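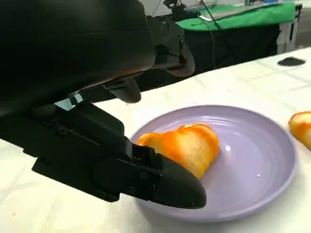 ## Swapping from the head camera to the wrist camera mid-pick

Updated 6/2/21 for the new Ullel config format

I've had a few emails asking how I get a two-armed setup to put things on a plate without the tracker losing the plot halfway through, so I've finally typed it up. You'll need Ullel installed, both arms calibrated and a plate of some sort. Mine's lavender, and a plain coloured plate does make life easier on a white table!

The basic idea is that the head camera finds everything, the arm sets off, and once the gripper gets close the wrist camera takes over for the last bit. Most of the work is in the handover.

### 1. Set up the two sources

Open your `ullel.yaml` and add both cameras:

```yaml
sources:
 head:
 role: coarse
 rate: 5
 wrist:
 role: fine
 only_when_near: true
handover:
 agree_frames: 3
 lost_frames: 2
```

`agree_frames` is how many frames in a row both cameras must agree before the wrist one takes charge. I started with 2 and got some horrid twitching. Thierry Royer talked me into 3 and I've left it alone ever since.

### 2. Mask the table

Draw your table region by hand the first time (`ullel mask --draw head`) and don't trust the automatic one. Take your time over the edges, especially if your table has a curvy one. Save it, reload it, and check it still lines up after you've nudged the camera mount, which you will. 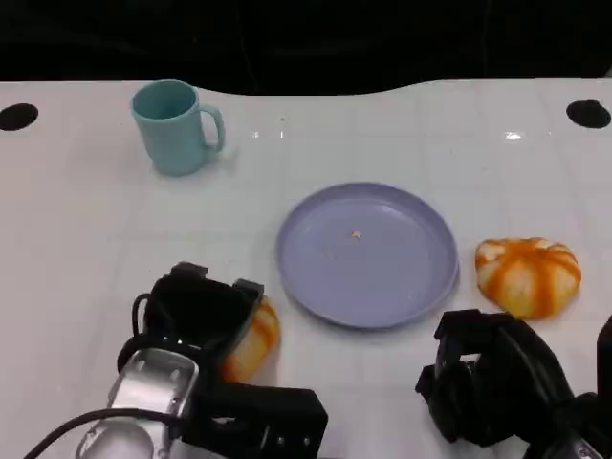 The tracker keeps a list of what it has lost sight of, and this is where people usually come unstuck. By default Ullel deletes an object after `lost_frames` runs out, which is hopeless for picking things up, as your own gripper is nearly always the thing in the way. With the left gripper over the item to the left of the plate, the head camera only gets its right side, while the one on the right is nearly all on show. So set `keep_if_occluded_by: self` and the hidden one stays on the list at its last good position. While you're in there, cut the two black oval openings at the far corners out of the mask too (mine came up as objects every single time), and raise `glint_reject` a touch if your tabletop is as shiny as this one.

### 3. Test the handover on its own

Don't close the fingers yet. Run:

```
ullel run place_on_plate --dry --seed 422
```

The arm goes to the hover pose and stops there. Watch the `active_source` line in the log. You want to see it go from `head` to `wrist` once and stay there. If it flips back and forth, your hand-eye calibration is probably off, so go and redo that before you fiddle with any numbers.

### 4. Tell it about the fingers

Up close the wrist view has a lot of black gripper in it, and at the plate a fingertip can cover part of the front rim. I use the finger mask Svitlana Pasichnyk wrote for Gurnex, and I fit the plate from whatever bit of rim is left:

```yaml
plate_fit:
 model: ellipse
 ignore: finger_mask
 allow_partial: true
```

### 5. Let it go

Now drop the `--dry` and run it properly, with your hand near the stop button. If the release lands short, change `release_offset` in small steps and leave the handover settings be.

Left and right arms need separate finger masks, by the way. I lost an entire August evening to that one. I'll add the mirrored config once I've tidied it.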